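Brurnwood Junior Pages
Games and Gadgets
How does a game remember where you were up to?

Suppose it's after school and you're playing a game. Let's pretend it's called Plisance, and you're a fox with a lantern who has to find her way home across the islands. You've got a red scarf and a boat with a leak in it, and you've picked up 1877 coins, and then somebody calls out that dinner's ready and it's getting cold. So you turn everything off. The next afternoon you turn it all back on, and there is your fox, standing on the very same jetty, wearing the very same scarf, with every last coin in her pocket.

How did it know? The console was switched off all night! It wasn't thinking about foxes. It wasn't thinking about anything.

The answer is a little thing called a save file, and once you know how one works you'll start noticing them everywhere.

Two kinds of memory

Before we get to the save file we have to talk about memory, because a computer (and a console is a computer, and so is a phone or a tablet) has two sorts, and they are very different from each other.

The first sort is the quick one. It's called RAM, which you say like the animal with the curly horns. RAM is where the computer keeps all the things it needs right this second, such as where your fox is standing, which way she's facing and whether the crab behind her is cross. It's very fast, which is just as well, as the game has to look things up many times every second. The trouble with RAM is that it needs electricity to hold on to anything. Switch off the power and it all goes, like a drawing on a foggy window when you wipe it with your sleeve.

The second sort is slower, and it's called storage. Storage hangs on to things even when the power is off. It's more like a notebook in a drawer. You can shut the drawer, go on holiday for a month, come home, open the drawer, and your writing will still be there.

Saving a game means copying the important bits out of the quick memory and into the notebook. That's all it is, really, though there are some clever things about how it's done.

What gets written down?

You might think the game takes a sort of giant photograph of everything, every tree and every wave and every cloud. Some do something a bit like that, but most don't, and there's a good reason. The trees are already in the game. They're the same trees for everybody who plays it, so there's no need to write them down again.

What the game needs to write down are the things that are different about your game. If you could open up our pretend save file and read it in ordinary words, it might look like this:

Name of fox: Biscuit
Island: Cillora
Standing at: the jetty
Coins: 1877
Scarf: red
Boat: leaky
Keys found: 3
Crab: cross

It's quite short, isn't it? When you start the game again, it builds the island of Cillora the way it always does, with all its usual trees, and then it reads down the list and changes things to match. It puts the fox on the jetty. It gives her the scarf. It makes the crab cross. By the time the picture comes up on your screen, everything is just as you left it.

In a building game, where you can dig holes and put up towers wherever you please, the list gets much longer, as the game has to remember every block you've moved. That's why the save for a huge world you've been working on since November can take up a lot more room than the save for a little puzzle game.

Save points, slots and autosaves

Not all games save in the same way. In some of them you can save whenever you like, from the menu. In others you have to walk to a special spot, which might be a campfire or a bed or a glowing stone, and these are called save points. Game makers sometimes use save points because it makes a long cave feel more exciting if you can't save until you reach the end of it. (It can also make you late for dinner, so it's worth letting a grown-up know if you're nearly at one.)

Then there are slots. A game might give you 4 of them, and each slot holds its own separate save, so your brother's fox and your fox never get mixed up. Do have a good look at which slot you've picked before you press the button! If you save over the top of somebody else's game, the old list is usually gone and the new one sits in its place, and you will have some apologising to do.

And then there's the autosave, which is a save the game does all by itself. Let's say Plisance does one every five minutes, and another whenever you land on a new island. You'll often see a tiny picture spinning in the corner while it's happening.

Why mustn't you turn it off while it's saving?

You've probably seen that message, the one that asks you please not to turn off the power. Think about copying out a recipe from your gran's cookbook. If somebody snatched the pencil away when you were halfway down the page, you'd have the flour and the butter but no idea how long to leave it in the oven. A half-written save is like that. The game opens it up, finds that part of the list is missing, and can't make sense of the rest. People call that a corrupted save.

Lots of games are careful about this and write the whole new list on a fresh page before they throw away the old one. That way, if the power goes out in a storm, the old page is still safe. But you can't tell from the outside which games are the careful ones, so it's best to wait until the little spinning picture stops. 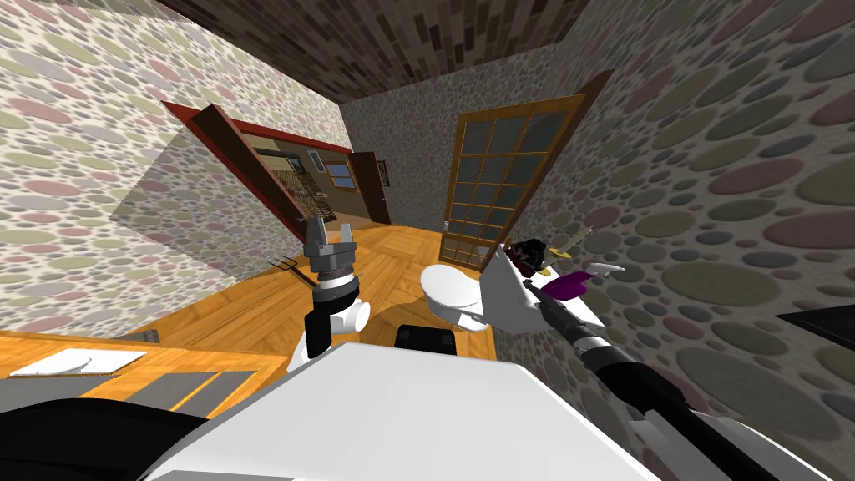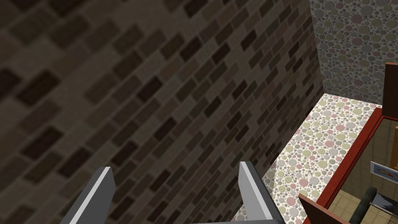

Marit Oldacre
Writer, Brurnwood Junior Pages

Saves in the cloud

Sometimes a grown-up will say that your game is saved "in the cloud", and I'm sorry to say there are no real clouds in it. It means a copy of your save has been sent over the internet to a computer somewhere else. If your tablet ends up in the bath, you can sign in on another one and fetch the copy back.

Try it yourself

Set up a board game with someone at home and play for a while. Then stop, and write a save file for it on a piece of paper. Pack the whole game away in its box. Tomorrow, get it out again and see if you can put everything back using only your list. Did you remember whose turn it was?

Words to know

RAM: quick memory that needs power to remember things
Storage: slower memory that keeps things when the power is off
Autosave: a save the game does without being asked
Corrupted: damaged so that the game can't read it properly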